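Ticket 1823
Queue: Building Systems – Heating and Ventilation
Site: Florkeser Annex, second level
Requested by: Ehsan Shirazi
Assigned to: Kianoush Kordestani
Priority: Normal
Status: Resolved, monitoring

Summary
Meeting rooms on the north side fail to reach setpoint before 10:30 a.m. The wall thermostats report a normal heating call. Occupants have been using portable heaters, contrary to the site electrical policy.

Reported by requester
The condition was first noticed in March, following the changeover to the Sarkov scheduling software. The south side is unaffected. Resetting the thermostats at the wall has no lasting effect. The requester asks whether the Wenik air handler is undersized for the floor.

Work log

Monday, 7:40 a.m. – K. Kordestani
Attended site. Supply air at the north diffusers was cool to the touch while the south diffusers were warm. The air handler was running with no active alarms. Filters were inspected and found to be within their service interval. Undersizing is not considered likely, as the same unit carried the floor through January without complaint.

8:25 a.m. – K. Kordestani
Reviewed the schedule in Sarkov. Zone 2 was assigned to the default calendar, which begins occupied mode at 9:00 a.m. All other zones begin at 6:00 a.m. The assignment appears to date from the import. Moved Zone 2 to the standard weekday calendar and saved.

9:10 a.m. – K. Kordestani
Schedule change confirmed at the controller, but the north reheat valve remained closed. The commanded position was 100 per cent and the feedback read zero. Cycled power to the actuator. No movement.

9:50 a.m. – K. Kordestani
Removed the actuator and turned the valve stem by hand. The stem moved freely, so the fault lies with the actuator. Fitted a Rezaei 4000 from van stock in place of the failed Rezaei 2000. The replacement requires the signal jumper in the second position; the factory setting will not respond to this controller.

10:35 a.m. – K. Kordestani
Valve stroked fully open and fully closed on command. Diffuser temperature on the north side was rising. Requester advised by telephone.

Response from requester
Mr. Shirazi confirms that the rooms were comfortable by early afternoon. Portable heaters have been collected and returned to storage. He asks that the remaining zones be checked for the same calendar error – this has been added as a linked task.

Attachments
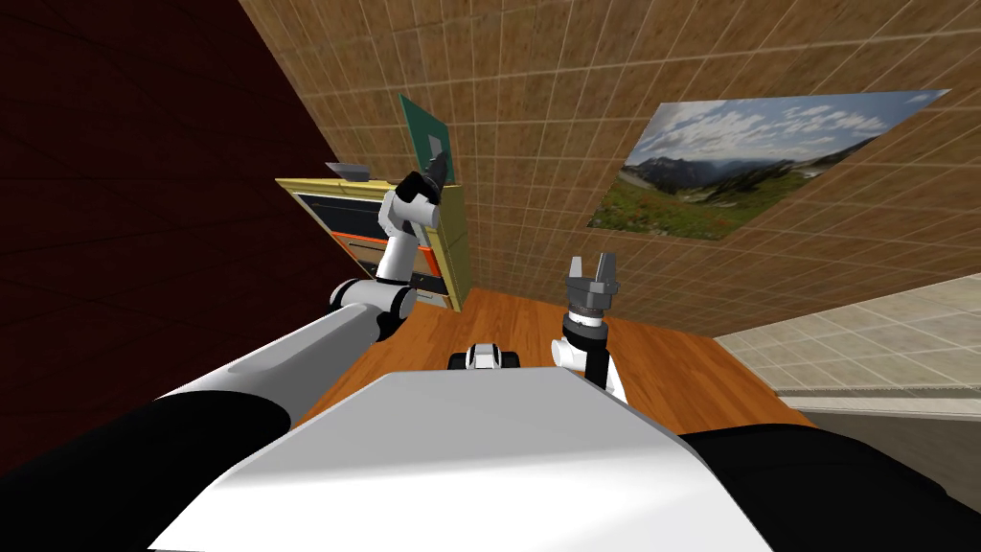
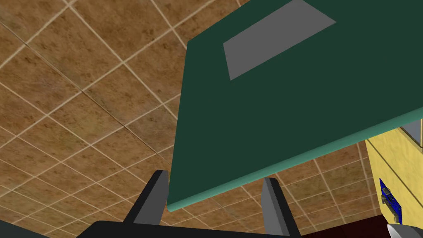
Attachments 1 and 2: simulated views. First, yellow cabinet and green wall panel; second, tiled ceiling.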